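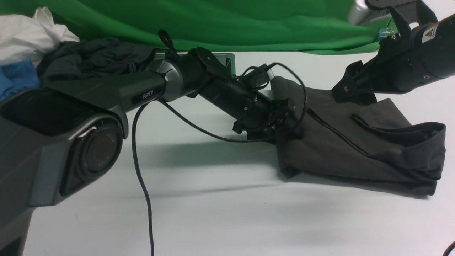 Zanele Xaba
Contributing editor, Coast and Day Trips
Entry last revised 31/08/2024

Plitton Cliff Railway

The Plitton Cliff Railway is a water-powered funicular in the seaside town of Plitton, linking the harbor and beach at the bottom with the old town and the Osness headland at the top. I've ridden it more times than is reasonable for a grown woman with working knees, so take this entry as coming from a fan.

Name

Locals call it the Lift. If you ask for the Cliff Railway at the bus stop you'll be understood, but you'll also be marked as a visitor right away (which is fine, you are one). Older guidebooks list it as the Osness Incline, and that name is still painted on the gable of the upper station, facing the sea, where you can only read it from a boat.

How it works

Two cars sit on parallel tracks, joined by a cable that runs over a big wheel at the top. Each car has a water tank under its floor. The tank of the upper car gets filled from a spring-fed pond behind the station, the lower car lets its water out, and once the top one is heavy enough the brakes come off and down it goes, pulling the other one up. There's no engine doing the hauling! The brakeman rides on the open platform at the front and controls the speed with a hand wheel.

The two drivers, sorry, brakemen (I've been corrected on this) talk to each other with bells. One ring means ready, two means hold on, somebody's stroller is stuck. The filling takes a few minutes, a little more on busy days when the lower car is full, and you can hear the water rushing in under your shoes while you wait. Kids love that part. So do I.

In very dry summers the pond drops and the railway runs fewer trips. A small electric pump was put in to send used water back up the hill, so the thing isn't quite as pure as the postcards claim, but the cars themselves still move by weight alone.

History

Before the railway, everything that landed at Plitton harbor had to go up Donkey Lane, a steep cobbled street that's still there and still awful in the rain. Fish, coal, hotel trunks, the lot. The hotels on the headland paid for most of the construction, having worked out that guests who arrived exhausted tended to leave early.

It opened in June with a brass band in one car and the town dignitaries in the other. The story goes that the dignitaries outweighed the band by so much that extra water had to be let out before anyone could move. I've never found that in a newspaper of the time, and the booklet sold at the station tells it the other way around, with a heavy tuba section. Pick whichever you like.

Freight was carried in the early years on a flat wagon that could be swapped for one of the cars. That ended when the road around the headland was finished. The railway closed for a long stretch afterward and the lower station became a shop selling fishing bait and, for one season, wedding hats. It was brought back by Cirkik, the small company that also runs the harbor parking lot and the open-top bus, and Cirkik still operates it under a lease from the town.

The cars

Each car holds 27 passengers, with slatted benches down the sides and standing room in the middle. They're painted dark green and cream. The window straps are leather and people will insist on pulling them, so expect a breeze. Wheelchairs and strollers board by the wide end door, and the staff put down a ramp at both stations. Dogs ride free. Bikes are allowed before 11 in the morning, at the brakeman's discretion, and in my experience his discretion depends a lot on how muddy the bike is.

The left-hand car (left as you look up from the beach) has the better view of the lighthouse. The right-hand one goes past the fern bank, and if you're lucky in spring you'll see rabbits out there. They don't seem bothered by the noise.

At the top

The upper station opens onto Osness Green, a wide grassy space with benches and a bandstand. From here you've got a few choices:

The headland path starts behind the bandstand and loops around to the lighthouse and back. It's about 4 miles, mostly flat, and very windy past the second gate.

Evangelista is the tearoom next to the station, named after a sailing ship that used to bring oranges into the harbor. The cheese scones are what you want. They do run out - go before lunch if you can.

The winding room, underneath the station floor, has a viewing window where you can watch the wheel turn. It's included in your ticket and plenty of people walk right past the stairs.

At the bottom

The lower station is on the harbor wall, beside the slipway. There's a small exhibit in the waiting room with old tickets, a brakeman's uniform and a cutaway of one of the original tanks. The beach is a short walk to the right. It's sand at low tide and mostly pebbles at high, so check the board outside the harbor office before you promise anybody a sandcastle.

Visiting

The railway runs from spring until the fall school break, with a few extra weekends in winter for the lights. Tickets are sold at either end, single or return, and the bus pass covers one ride each way. On the annual harbor festival it carries more than 2,000 people in a day, and the line at the bottom goes back past the ice cream kiosk. My advice for festival day is to walk up Donkey Lane early, have breakfast, and ride down when everybody else is trying to get up.

High winds stop the service. A red flag goes up at the lower station when that happens, and the open-top bus takes over (with the top closed, thankfully).

In local culture

Plitton's primary school has the two cars on its badge. There's also a yearly race in which runners take on Donkey Lane against the upward car, with the car given a head start of one bell. The car usually wins, although the brakemen have been accused of going a bit quick with the wheel.

See also: Osness Lighthouse; Plitton Harbor; Donkey Lane; Water-balance funiculars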